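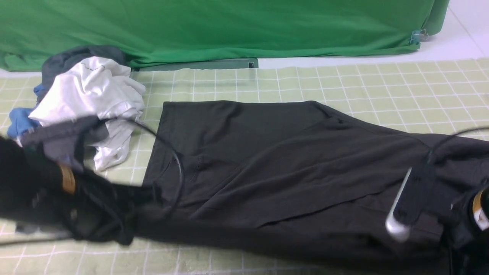 C'est quoi, un avis de décès ?

Quand une personne meurt, sa famille prévient les gens qui la connaissaient. Elle peut téléphoner, écrire des lettres ou publier un petit texte dans le journal. Ce texte s'appelle un avis de décès.

On y lit le nom de la personne, son âge et la ville où elle habitait. Souvent, on y trouve aussi le lieu et l'heure de la cérémonie.

Un exemple

« Jeravville. Hanna Ostrowski nous a quittés à l'âge de 70 ans. Elle a été institutrice et aimait chanter. »

Qui l'écrit ?

Le plus souvent, c'est la famille. Parfois, les pompes funèbres l'aident à choisir les mots. « Nous a quittés » veut dire « est morte ».

Et après ?

Les lecteurs peuvent envoyer une carte ou des fleurs. Toi aussi, tu peux faire un dessin ou écrire un souvenir. Si tu as des questions, pose-les à un adulte que tu connais bien.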